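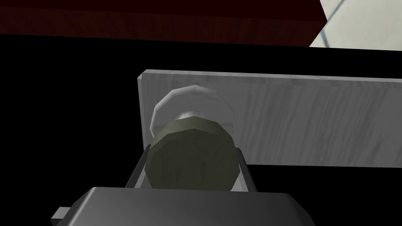

## 4. Puesta en marcha del descalcificador Ultetti

Esta sección se aplica a los equipos Ultetti ya conectados a la red según la sección 3. Si todavía no ha montado el bypass y el tubo de desagüe, vuelva a ella antes de continuar.

Necesitará:

- sal en pastillas para descalcificador (no use sal de mesa ni sal gruesa de cocina)
- las tiras de dureza que vienen en la bolsa de accesorios
- un cubo
- un paño seco

> **Precaución:** no enchufe el transformador hasta que se lo indique el paso 5 del apartado 4.1. El motor de la válvula busca su posición inicial en cuanto recibe corriente.

### 4.1 Primer llenado

1. Compruebe que el bypass está en posición **BYPASS** y que la llave general de la vivienda está abierta.
2. Abra la tapa del depósito de sal y vierta agua con el cubo hasta cubrir la rejilla del fondo. Esto se hace solo la primera vez.
3. Añada la sal. No supere la marca MAX del interior del depósito.
4. Abra el grifo de agua fría más cercano al equipo.
5. Enchufe el transformador. La pantalla muestra el número de versión y después la hora parpadeando.
6. Gire el bypass a **SERVICIO** muy despacio, deteniéndose a mitad de recorrido hasta que deje de salir aire por el grifo.
7. Termine de abrir el bypass y deje correr el agua hasta que salga transparente. Es normal que al principio tenga un tono amarillento, procedente de la resina.
8. Cierre el grifo y revise las conexiones con el paño. Si alguna gotea, vuelva a BYPASS y apriete a mano. No utilice llave en las tuercas de plástico.
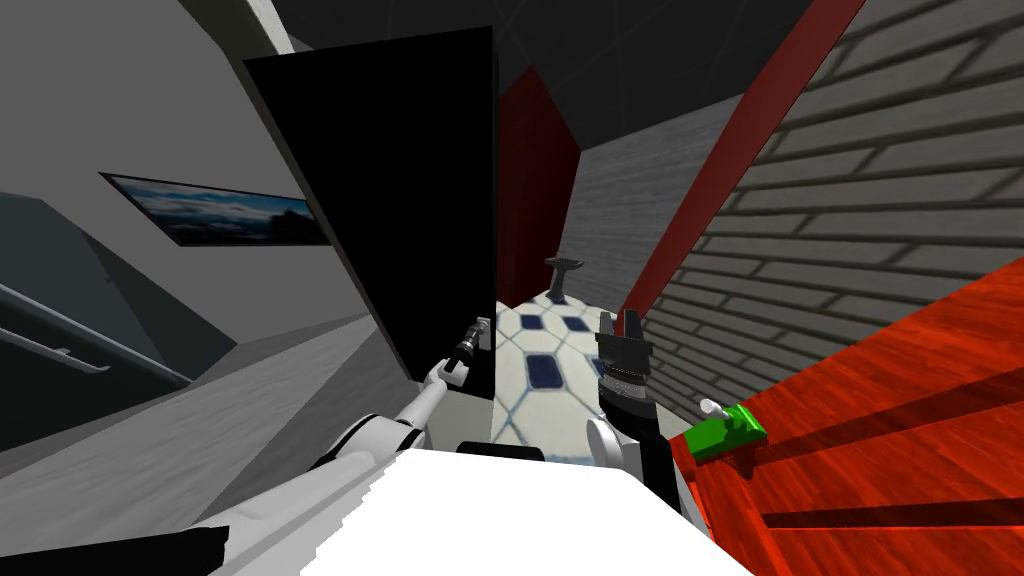
*Figura 2. Objeto cilíndrico delgado y oscuro ante el borde inferior de un panel negro.*

### 4.2 Ajuste de la hora y de la dureza

El equipo calcula las regeneraciones a partir de la dureza del agua de entrada. Mídala en un grifo anterior al descalcificador o con el bypass cerrado. El dato que publica su suministrador también sirve, aunque puede variar a lo largo del año.

1. Mantenga pulsada la tecla **MENÚ** hasta oír un pitido.
2. Ajuste la hora con las flechas y confirme con **OK**.
3. Introduzca la dureza en grados franceses y confirme.
4. Introduzca la hora de regeneración. El valor de fábrica son las 2:00.
5. Introduzca el volumen máximo entre regeneraciones. El valor de fábrica es de 4.000 litros. Redúzcalo solo si se lo indica el servicio técnico.
6. Espere sin tocar ninguna tecla. La pantalla vuelve al modo normal y guarda los datos.

**Nota:** la hora se conserva durante 6 horas sin corriente. Si el corte es más largo, tendrá que repetir el paso 2. Los demás valores no se pierden.

### 4.3 Regeneración manual

Haga una regeneración completa antes de usar el agua por primera vez, y otra siempre que el equipo haya pasado más de 7 días en BYPASS.

1. Pulse **REG** y manténgala hasta que aparezca «C1».
2. Deje que el ciclo termine. Durante el proceso oirá el motor y salida de agua por el desagüe.
3. Cuando la pantalla vuelva a mostrar la hora, abra un grifo y mida la dureza de salida con una tira nueva.

> **Precaución:** no desenchufe el equipo durante la regeneración. La válvula quedaría en una posición intermedia y el agua seguiría saliendo por el desagüe. Si se va la luz, ponga el bypass en BYPASS hasta que vuelva.

### 4.4 Mensajes en pantalla

| Mensaje | Significado | Qué hacer |
|---|---|---|
| SAL | Nivel de sal bajo | Rellenar y pulsar OK |
| E1 | La válvula no encuentra la posición | Desenchufar, esperar un minuto y volver a enchufar |
| E3 | No se detecta caudal | Revisar el bypass y el cable del contador |
| E4 | Memoria dañada | Llamar al servicio técnico |

Si E1 aparece de nuevo después de reiniciar, no insista. Anote el número de serie, situado bajo la tapa, y contacte con el servicio técnico de Troverance. El recambio de la junta de válvula se pide con la referencia 481.

El cuidado del depósito y la limpieza de la boquilla se tratan en la sección 5.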